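4. Setting up the table top

1. Open the legs of the Jornholm folding table and push each brace down until it locks.

2. Lay the tablecloth and smooth it from the middle outwards. Put the playing mat on top.
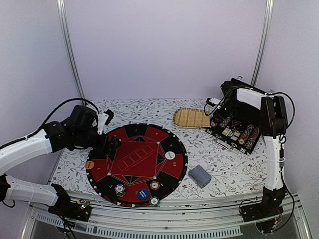
3. Turn the levelling feet until the top stops rocking. Do not extend any foot by more than 18 mm.

Caution: keep fingers clear of the hinges. 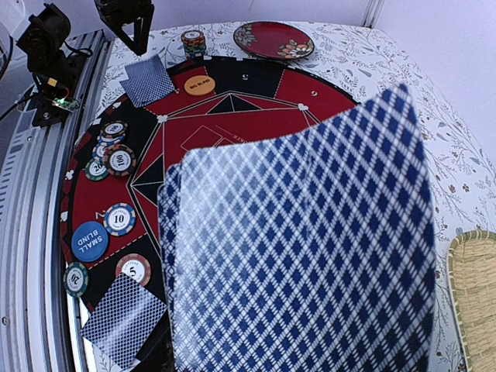 4. Wipe up spills at once — the Druvwood edging marks easily.

Note: spare feet are sold in packs of 4, part number 1012.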